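4.2 Dropped frames and lost grasps

Of 1,226 hand-held gripper recordings, 105 were rejected. Most had the same fault - tracking lost during quick wrist turns, so the logged jaw pose drifts while the video carries on. Blur makes it worse. Printed text on boxes unreadable, few features left to match.

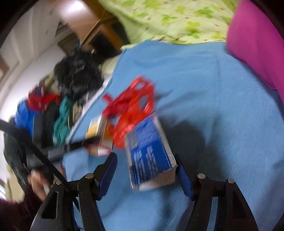 Figure 6. Open jaws at a blue box on a light-blue sheet. Motion blur over the lettering.

Replayed on the Jansen arm, drifted poses put the fingers too low. Two hard contacts with the table, one pad torn. Force limit since cut to 500 (controller units). Acharya re-checked the logs by hand; teh rest were kept.

Shares 2 | Comments 0

Related
Tranasside: gripper pad wear
Twal - Stop conditions for shared tables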